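Swap shelf at Arboleda: news for March

The swap shelf in the Arboleda hall is open again from March. It was closed during the painting, and we thank everybody who kept their things at home in this time. The new shelf stands near the back door and it is wider than the old one. You can bring up to 7 items each visit, and you can take the same number. Please bring only clean things, and write on a small paper if a part is missing.
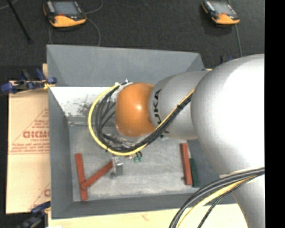

Garden hoses are what we are asked for most in spring. Last year we received 14 of them, and many were too stiff to use. Before you bring a hose, please unroll it and look for cracks near both ends. Store it in wide loops, like the yellow hose in the photo, and do not fold it, for a folded hose keeps a weak place. Short pieces are also welcome, the balcony gardeners from Puvton Street like them for their tomato pots.

Books have now their own box under the window. We counted 254 at the end of winter, so for the moment we ask you to take more books than you bring. Children's books we accept always.

The shelf is open every morning until 11:30. In the afternoon the hall belongs to the Tusum choir.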